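Acheter un robot plieur de serviettes : comment fait-on les comptes ?

Par Bezawit Negussie
Juin

Imagine une salle de Pilates. Le Pilates, c'est une gymnastique où l'on travaille les muscles doucement, souvent avec de grandes machines à ressorts. Après les cours, il y a des serviettes à laver, à sécher, puis à ranger. La salle Fokwood se demande si elle doit acheter un robot pour les plier.

Avant de dire oui ou non, il faut réfléchir comme quand on veut s'offrir un vélo : combien ça coûte, où on va le mettre, et est-ce qu'on va vraiment s'en servir ?

Commencer par regarder le travail

Un robot ne sait pas ce que veut dire « plie la serviette ». Il faut lui expliquer chaque geste. Et pour savoir quels gestes compter, on observe une personne qui les fait.

Plier une serviette paraît facile. Pourtant, il faut trouver les coins, les attraper entre le pouce et les doigts, tirer sans trop forcer, poser le tissu à plat. Tes mains le font presque toutes seules. Un moteur, lui, doit savoir où aller et quand serrer.

La serviette bleu marine est tenue par ses deux coins, sur une planche en bois foncé. D'autres, déjà roulées, sont empilées à gauche. Aux poignets, de petits carrés noir et blanc servent de repères : un ordinateur les retrouve facilement dans une vidéo et peut calculer où sont les mains.

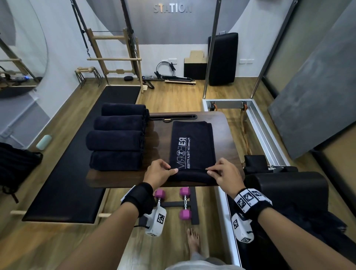

Faire la liste des besoins

Quand on a bien regardé, on écrit une liste. Les adultes appellent cela un « cahier des charges ». C'est un peu comme une liste de courses, sauf qu'on y note ce que la machine doit savoir faire. Voici celle de Fokwood :

- prendre une serviette propre et sèche ;
- la mettre à plat ;
- la plier, puis la rouler ;
- poser le rouleau à côté des autres ;
- s'arrêter tout de suite si quelqu'un approche la main.

La dernière ligne est obligatoire. Un robot qui travaille près des gens doit avoir un bouton d'arrêt, et tout le monde dans la salle doit savoir où il se trouve.

On note aussi ce que la machine n'a pas besoin de faire. Fokwood ne lui demande pas de laver les serviettes ni de les porter jusqu'aux vestiaires. Chaque tâche en plus fait monter le prix.

Le passage difficile

Dans presque tous les travaux, il y a un moment plus compliqué que les autres. Pour les serviettes, c'est le début du rouleau. Le tissu est mou. Il change de forme dès qu'on le touche, il fait des plis là où on n'en veut pas. Une main appuie pendant que l'autre rentre le tissu.

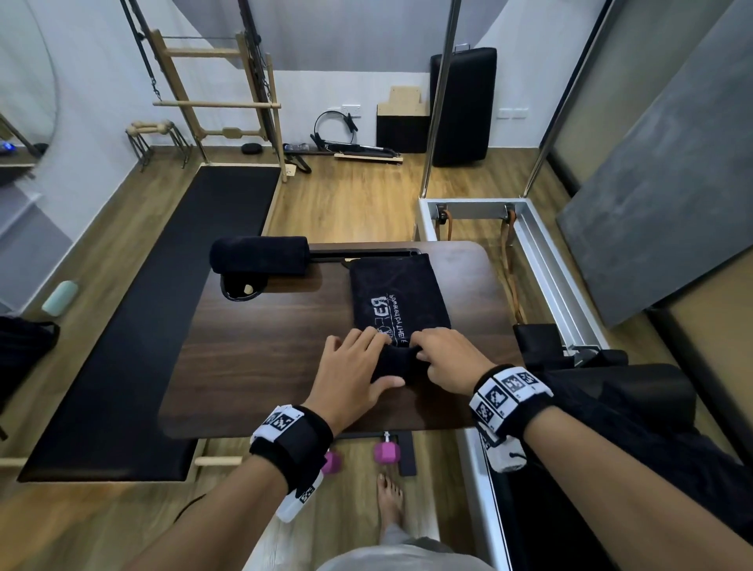 Une main à plat sur le bord de la serviette, l'autre qui pince le tissu.

Pour une machine, deux pinces qui travaillent ensemble coûtent plus cher qu'une seule. Si Fokwood choisit un robot à un seul bras, il faudra peut-être lui ajouter une petite barre pour tenir la serviette. Il faut donc poser la question au vendeur avant de signer.

Compter l'argent

Passons aux nombres. Fokwood a demandé les prix à deux entreprises. Quand une entreprise écrit son prix sur un papier, on dit qu'elle fait un « devis ».

La première, Droduvstead, vend un bras avec une pince. Son devis est de 2505 euros. La seconde, Pakport, ne vend pas son robot : elle le loue. La location coûte 488 euros par mois.

Lequel est le moins cher ? Cela dépend du temps pendant lequel on le garde.

Pour 2 mois chez Pakport, on paie 2 fois 488, c'est-à-dire 976 euros. C'est moins que 2505. Pour cinq mois, on paie 2440 euros, encore un peu moins. Mais au sixième mois, le total arrive à 2928 euros, et la location est devenue plus chère que l'achat. Tu peux vérifier avec une calculatrice.

Il y a aussi des dépenses qui ne sont pas écrites en gros sur le devis :

- l'électricité ;
- les réparations ;
- les pièces qui s'usent, comme les bouts de la pince ;
- le temps passé à apprendre à s'en servir.

Chez Pakport, les réparations sont comprises dans la location. Chez Droduvstead, elles sont à part après la première année. On ne peut donc pas comparer seulement 2505 et 488. Il faut additionner tout ce qui va avec.

Trouver la place

Une machine a besoin d'un endroit à elle. Dans une salle de Pilates, le sol est déjà bien occupé par les tapis, les haltères et les grandes machines qu'on appelle « reformers ». On ne peut pas poser un bras articulé au milieu.

Le technicien de l'entreprise Berrada, qui aide les salles de sport à s'équiper, conseille de dessiner un plan sur du papier quadrillé. On trace les murs, les prises électriques, puis tout ce qui ne bouge pas. Ensuite on découpe un morceau de carton à la taille du robot, à la même échelle que le plan, et on le déplace jusqu'à trouver un bon emplacement. Il faut laisser de l'espace autour, car un bras qui se déplie prend plus de place qu'un bras replié.

La hauteur de travail compte aussi. Une surface plate et dégagée aide beaucoup : la serviette peut s'étaler entièrement et les rouleaux terminés restent à portée. Sur ce dessus en bois, les quatre rouleaux sont alignés à gauche, et il reste assez de place pour la serviette étalée juste à côté.

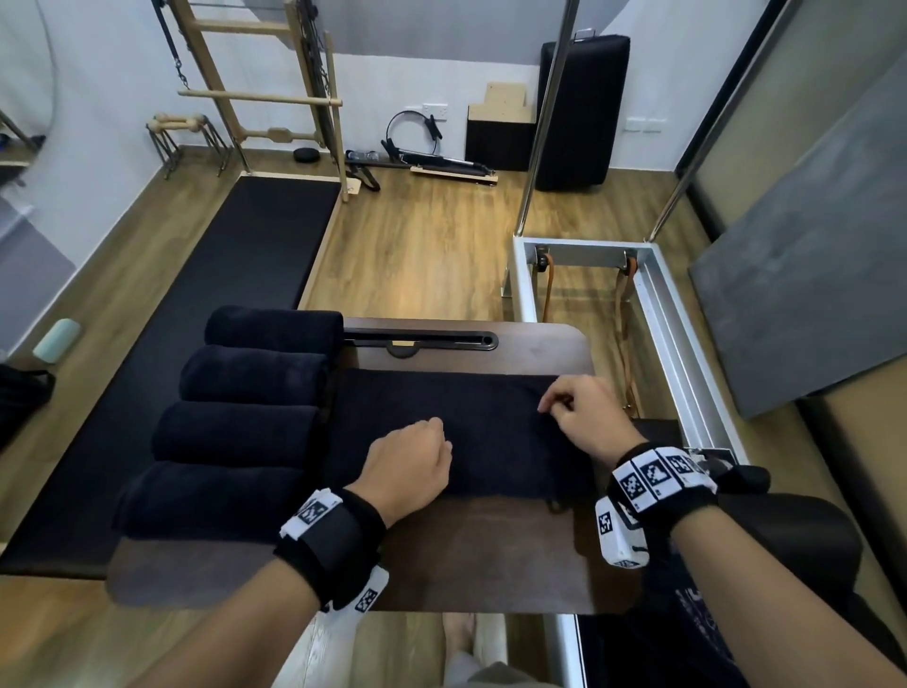 Essayer avant de décider

On n'achète pas des chaussures sans les essayer. Pour un robot, c'est pareil. Fokwood a prévu un essai de 15 jours. Pendant ce temps, on remplit un tableau avec trois colonnes : les serviettes réussies, les serviettes à refaire, les moments où il a fallu appeler quelqu'un.

Si la colonne « à refaire » est longue, le robot ne fait pas gagner de temps, puisqu'une personne doit repasser derrière lui. Il vaut peut-être mieux attendre un modèle plus adroit, ou continuer à la main.

À toi de faire le budget

Choisis une corvée de la maison, par exemple ranger les chaussettes. Regarde quelqu'un la faire et note chaque geste, dans l'ordre. Entoure celui qui te semble le plus difficile. Cherche ensuite où tu mettrais la machine et mesure l'endroit avec un mètre.

Pour finir, invente deux prix, un pour l'achat et un pour la location d'un mois. Calcule à partir de quel mois la location devient plus chère, puis montre ton calcul à un adulte et demande-lui ce qu'il choisirait.

Dernière mise à jour : juin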